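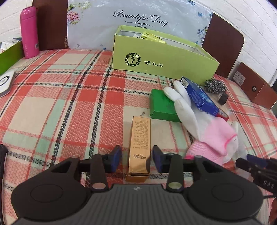

Kalldale wipe-clean tablecloth, 2 metre: a long review of a short-lived enthusiasm

Posted Sep 20, 2019 by Najwa Sleiman

My mother had one tablecloth for the whole of my childhood and I never once heard her discuss it. I have now owned three in as many years and I can discuss them until the guests go home.

The Kalldale came from the market hall, off a roll, cut by a man who would not be hurried. It cost me less than a takeaway. The other two on test are the Sarkberg, a heavy cotton thing with opinions about ironing, and the Malhotra, a thin polyester cloth that slides off the table if you breathe out near it.

First, the smell. The Kalldale smelt of new shower curtain for the best part of a week. I hung it over the banister with the landing window open and my husband asked if we were having the stairs painted. After that it settled down, and I can only smell it now on a very warm afternoon.

Creases next. The leaflet says they will "relax naturally". They relaxed at the pace of a civil servant. I ended up using a hairdryer on the low setting, working from the middle out, and that did the job on all but the fold nearest the radiator, where I got impatient and left a shiny patch the size of a saucer. The fruit bowl lives there now.
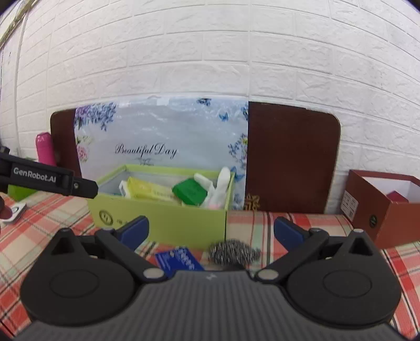

Plaid cloth on washing-up duty, scourer and all.

Stains are the reason anyone buys one of these. I tried tea, beetroot, turmeric and biro, leaving each overnight. Tea and beetroot came off with a damp cloth. Turmeric left a yellow ghost that faded over a few days. The biro is still with us, a small blue tick beside my usual seat, as if somebody has marked me present. Do not go at it with anything rough. My sister-in-law Marlina Khoo took a scouring pad to hers and now has a dull oval where the gravy was, and she is the careful one in the family.

The Sarkberg failed all four tests and then had to be washed, dried and ironed before it could fail them again. It does look lovely at Christmas. The Malhotra did well on tea, mostly by letting it run straight off onto the carpet.

Corners are where the Kalldale lets itself down. Mine began to split in February, right where the cloth bends over the table edge, and by spring I could get a finger through. I wrote to the shop and was told this was "normal wear for the lighter grade", a grade nobody had mentioned at the stall. A patch on the underside has held ever since. Use proper tape and not the stuff you wrap presents with. Any roll with a decent paper core and a dark, tough-looking tape wound round it, like the one here, is the sort of thing I'd reach for. Press it down hard, leave it overnight and keep children off that corner.

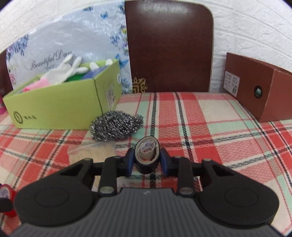

Clips are the other thing I have strong feelings on. I bought a set of 40 from Usavico, which is far more than any table needs, and they ping off if you cross your legs with conviction. A roll of tape does more for a cloth's prospects, and costs less, and has never hit me in the shin.

Would I buy the Kalldale again? Yes, in the thicker grade, now that I know to ask for one. The Sarkberg has gone back in the airing cupboard until December, and the Malhotra is protecting the lawnmower.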